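CELVILLE, 5/16/19 - Darkora today announced its Stadeck line of nesting bowls for home kitchens. The bowls come in several colors, including teal, green and white, and stack inside one another to save shelf space. 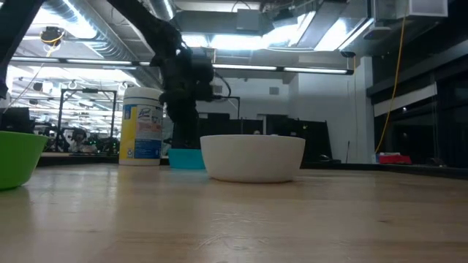
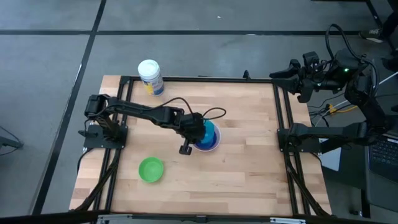
Stadeck bowls on a wood tabletop, with a canister nearby.

"People asked us for bowls that take up less of the cupboard," said Felicja Grabowska, product manager at Darkora. "We tested sizes for 2 years before we settled on these."

Stadeck goes on sale in September at more than 30 stores. Store inquiries may be sent to the Darkora sales office in Celville.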